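19 Sep 2020

Up before the alarm again, which never happens at home! The window over the bed faces the hill and the light came in pink, then orange, then plain white, and by then I had my boots on. Day 2 at the Mukside house and I'm already wishing I'd booked longer.

Breakfast was toast and the end of the plum jam, eaten standing up on the porch because the bench was soaked with dew. Then off down the lane to the Simanjuntak orchard, where they let you pick your own if you bring your own bags. I'd brought four. I should have brought more. The early reds are nearly done but the russets are coming on, rough as sandpaper on the outside and so sweet and nutty inside that I ate three before I'd picked a single one for the bag (they don't mind, the sign says try before you pick!). There's a row at the bottom, past the beehives, where the trees have never been pruned properly and you have to climb right inside them. I loved it in there. Green light, wasps bumbling around in the windfalls, that cidery smell coming up off the grass.

Came away with 25 pounds, weighed on the old hanging scale by the gate. I carried it back up the lane in two trips and my arms are still humming.

After lunch I walked up to the Rilavmont lookout to make up for all the sitting I plan to do tomorrow. There are 309 steps to the top, according to the board at the bottom, and I believe every one of them. The first stretch goes through beeches and it's cool and easy. Then you come out onto the rock and the steps get tall and uneven, and there's a chain to hold in the steep part. I stopped a lot. I told myself it was for the view, and it was a really good view each time, so fine. You can see the river doing its big slow bend, and the mill roof, and the road I came in on looking like a bit of dropped string.

At the top the wind was so strong I had to take my hat off and sit on it. A hawk was hanging there, level with me, hardly moving a feather. I watched it for ages. It slid off sideways in the end and went down over the trees so fast I lost it. Best thing I've seen all month, and September has been a good one.

Knees complained on the way down. There's a new blister on the left heel, same spot as last year, so the thick socks are not the answer after all. Must try the thin ones under the thick ones.

Stopped at the Stanel store on the way back for sugar and lemons, since the chutney recipe wants both, and got talked into a jar of their mustard as well. The total was more than I meant to spend but the mustard is wonderful, grainy and hot and a little bit sour. I had it with cheese and slices of russet for supper and could have eaten the same supper all over again.

Chutney went on at five. Apples, onions, raisins, vinegar, sugar, ginger, the juice and peel of two lemons. The recipe says 35 minutes and the recipe is dreaming. It was well past seven before a spoon dragged through it left a clean track, and the whole house smells of vinegar, even my pillow. I don't care a bit. Seven jars on the windowsill, and one lid has pinged already, there goes another!

Still have most of the apples left. Tomorrow: apple butter if there's enough sugar, and a pie if the oven behaves (it runs hot at the back). I'd like to dry some rings too, on a string over the stove the way we used to. Must remember to ring ahead about the pears, and to rinse out the big pot tonight before it sets like glue.

Rain starting now, very soft on the porch roof. Leaving the window open.

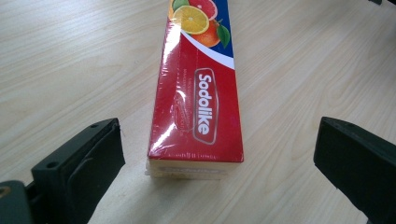
Lemon, orange and grapefruit on a red box, still in its plastic.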